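Cleaning and Maintaining Soap Dishes in Shared Washrooms

Housekeeping Guidance, Residential Services
Bittencourt House and Ater Hall

Purpose

This page sets out the method for cleaning soap dishes in the shared washrooms, kitchenettes and laundry areas of both residences. It applies to bar soap only. Liquid soap dispensers are covered in the dispenser section of the housekeeping manual and should not be opened by residents.

Bar soap remains available at all washbasins on request. Residents who prefer it are asked to keep the dish in reasonable order between scheduled cleanings, using the short method given near the end of this page.

Types of dish in use

Three types of dish are found in the buildings. Most washrooms have a one-piece plastic dish with ridges or slots in the base. Older washrooms in Ater Hall have ceramic dishes fixed to the wall, which must be cleaned in place. A small number of rooms have the two-part Hono dish, in which a slotted insert lifts out of a solid outer tray. The insert and the tray are to be washed separately and dried before they are put back together.

Residents may bring their own dish. A dish without drainage of any kind is permitted in a private room but should not be left at a shared basin, where it will fill with water and soften the soap.

What you will need

A plastic basin or a clean sink with a stopper
Warm water
Mild dishwashing liquid
White vinegar
A soft brush with a narrow head, such as a retired toothbrush
Two cloths, one for washing and one for drying
A blunt plastic scraper
Wooden toothpicks for narrow slots

Do not use steel wool, scouring powder or a metal blade. These scratch plastic, and soap film settles in the scratches. Chlorine bleach must never be used together with vinegar. Housekeeping staff who have used a bleach product at a basin are to rinse the area fully and carry out the vinegar step on another visit.

Cleaning a plastic dish

1. Remove the soap and set it on a dry cloth or a clean, dry surface. If the bar has stuck to the ridges, run a little warm water underneath and wait a minute before lifting. Pulling hard on a thin bar will usually break it.

2. Tip any standing water into the sink and lift out the softened soap with the scraper. Place the larger pieces in the waste bin. Large amounts of soap should not be washed down the drain, particularly on the upper floors of Bittencourt House, where the pipes are narrow and slow.

3. Fill the basin with warm water and a small amount of dishwashing liquid. Put the dish in face down so that the slots are covered. Leave it for 16 minutes. The timers in the housekeeping cupboards are already set to this interval.

4. Brush along the ridges, following their direction, and then work across them. Turn the dish over and brush the underside, including the feet. Clear any slot that is still blocked with a toothpick.

5. If a chalky layer remains, wipe the dish with a cloth dampened with equal parts vinegar and water. Leave it for several minutes and brush again. Heavy scale may need a second application.

6. Rinse under running water and dry with the second cloth. Stand the dish on its side until the slots are free of water.

Water for soaking should be comfortable to the hand. Very hot water can warp thin plastic, and a dish that no longer sits flat will rock at the edge of the basin. Plastic dishes are not to be put through the kitchen dishwashers in either building.

Cleaning a fixed ceramic dish

Lay a cloth soaked in warm water and dishwashing liquid over the dish and leave it while the rest of the basin is cleaned. Brush the corners and the joint where the dish meets the wall. Vinegar may be used on the glazed surface but should be kept off the grout and off any stone nearby. Report loose dishes to the maintenance desk, extension 145, before the next cleaning.

Care of the soap itself

A bar should be inspected each time the dish is washed. Powder, lint, crumbs and grit cling readily to soap and can be carried back into a clean dish. Brush dry matter away first with a dry cloth. Then hold the bar briefly under cool water, turning it, and rub the surface with the fingers until it feels smooth.

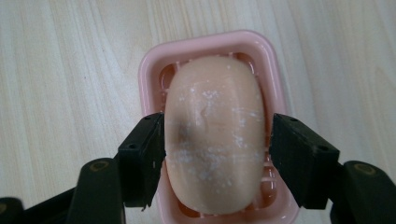 Set the bar on its edge on a dry cloth until it is no longer slippery, and only then return it to the dish. Dark marks that do not rinse off may be pared away with the plastic scraper. Fine cracks are common in soap that has dried out and are not a reason to discard it. A bar that has split through, or that has been dropped on a washroom floor, should be thrown away.

Bars at shared basins are replaced when they become too thin to handle easily. Leftover pieces are not to be pressed onto a new bar.

Placement

The dish should stand on a level surface, away from the direct line of the faucet and from the shower spray. Where the basin is small, a shelf to one side is preferred – provided that water from the hands does not drip onto the floor. The Ultix adhesive shelf supplied in the Ater Hall washrooms is suitable for this purpose. Dishes should not be placed on window ledges, where the soap dries unevenly and collects dust.

Short method for residents

Once or twice a week, lift the soap, pour away any water, rinse the dish under the warm faucet and wipe it with a cloth. Put the soap back with the other side facing up. Cloths for this purpose are kept in the cupboard beside each linen store and should be placed in the laundry bag after use.

Schedule

Housekeeping staff clean the dishes at all 59 shared basins every week during term, in the morning after 9:30. The full method, including vinegar, is carried out in October and again in March. Replacement dishes may be requested at the front desk of either building. Cracked dishes should be handed in at the same time so that they can be taken off the inventory.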